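Autograph Questions, Answered by a Guy Who Has Been Burned

Is a certificate of authenticity enough?

No. A certificate is a piece of paper, and paper is cheaper than a signed baseball. I own a very nice one, with a gold foil seal, for a signed puck that two different people later told me was junk. What matters is who issued it, whether they're still in business, and whether they'll take your call. If the name on the certificate is also the name of the shop selling you the item, you have a receipt.

What about the hologram stickers?

Better, but stickers get peeled and moved. Type the number into the issuer's lookup page and check that the listing matches your item. "Signed photo" is a useless listing. I want the size, the pen color and where the signature sits.

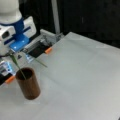
Arm and gripper over a gray tabletop.

Flulteck says its app can verify a signature from a phone picture. Can it?

I paid for 20 scans and ran the same signed card through it eight times. It came back "likely genuine" five times and "inconclusive" three times. Same card, same kitchen light. I asked Flulteck what the score is based on and got a paragraph about proprietary methods. Use it if you like it. I wouldn't spend $200 on its say-so.

Should I buy at the show or online?

At a show you can hold the thing and tilt it under a light. You can also get rushed into it by a dealer who has "another guy coming back at noon." There is always another guy. Online you get time to think and, if you pay the right way, a chance to dispute the charge. I've been cheated both ways, so I can't tell you one is safe.

If I watched the player sign it, do I still need it authenticated?

For yourself, no. To sell it, yes, and your story is worth very little to a buyer. Jalen Whitfield got a helmet signed in front of his whole family in July and still couldn't get a fair offer until he paid for a letter.

My item was rejected. Does that mean it's fake?

It means one company wouldn't put its name on it. Sometimes that's the same thing. Drasgate turned down a jersey of mine and Masanja passed it a few weeks later, with no new evidence on either side. I was happy for a day, and then I started wondering about everything else Masanja had passed.
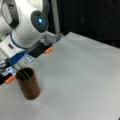 Gwendolyn Pettigrew wrote in to say I'm too hard on the graders: "I've sent in plenty of signed cards over the years and the ones they failed, I already had doubts about. People get mad because they wanted a yes." Fair point. I'd still like to see the reason for a no in writing – most of mine came back with one word.

Are mystery boxes worth it?

The last one I bought, from Zenden, was $393 and promised a "star-level" signed item. I got a mini bat from a backup catcher. Read the odds, if they print any. "Star-level" has no definition that I could find.

How should I store a signed ball?

Out of the sun, in a case, away from the heater. Don't wipe it. Don't let a relative go over the faded part with a pen, which has happened to more good baseballs than you'd think.

Do you appraise items by email?

No, and be careful with anyone who does it for free and then offers to buy.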